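README – tabletop pick set, equipment plan and budget notes

Maintained by Obsa Tsegaye
Last edit May 24, 2026
Status: draft, numbers still moving

What's in this folder

Planning notes for the second tabletop cell at Wiveseck. Quotes, parts list, object list, a few sample recordings so whoever approves the money can see what we're buying for. Not a full data release. If you want the recordings themselves ask for the Ida share.

Files

budget_v3.csv – current, use this one
budget_v2.csv – old, kept for the shipping quotes only
parts.txt – what's ordered, what's waiting
objects.txt – household and office items for the table
samples/ – short clips, no audio

Why a second cell

The first one is booked solid. We planned for 200 episodes a week and we do get there, but only with people staying late, and any gripper fault kills the whole day. A second cell doesn't need to be as good. Needs to be available.

Arm and gripper

Two quotes in hand. Kuroda is cheaper up front, spare fingers are priced seperately and they add up. Sendinier costs more but a full finger set comes in the box and the service contract covers swaps. Leaning Sendinier. Ask both for lead time in writing before signing anything – last time we got a verbal "few weeks" and waited 13.

Fingers are the part we wear through. Budget 6 spare pairs for the first year, whichever arm we pick. Phones and other flat slippery things are the hard grasps, so don't let anyone talk us down to the stiffest, cheapest finger material to save on the line item.

Table and cloth

Table itself is easy, any large flat one. Cloth is the thing people forget. Order the same felt-type cover in the same deep blue-teal, plus a spare. Changing color between cells means we can't mix the recordings without extra work, and the first supplier had a different dye lot by the time we reordered.
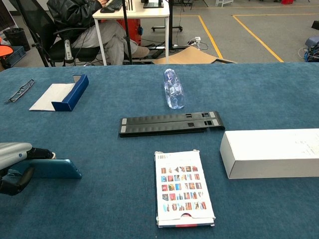 Objects are cheap one by one and then they aren't. Put in a replacement line of some 30 percent a year. Glasses and their cases get beat up, water bottles get crushed, paper covers curl. Buy phones used, dead ones are fine, we only need the shape and the weight. Laptop stands: get the folding kind, a spare too as the rubber pads come off.

Floor and power

Facilites wants floor tape around anything that moves. Cost is nothing, but the time goes on our sheet. Also need:

proper cable covers for the floor
a second power strip, surge protected
a rolling cart for the objects
bins with lids, labeled by object group

No new desk for now. Operator desk can be shared if the cells sit back to back, to be checked once the arm footprint is confirmed.

Not in the budget yet

storage for the recordings
calibration board, current one can be borrowed
training time for new operators
insurance, waiting to hear if the building policy covers it

Open items

Kuroda to resend quote with spare fingers included
Sendinier – does the service contract start on delivery or on install?
pick a spot for cell two, need door clearance measured
cloth order can go now, doesn't depend on anything else

Changes

v3: moved spare fingers out of consumables into their own line. Added the replacement line for objects.
v2: shipping added, both vendors.
v1: first pass, no shipping, way too low.

Corrections to Obsa, or edit the csv directly and put your initials in the last column.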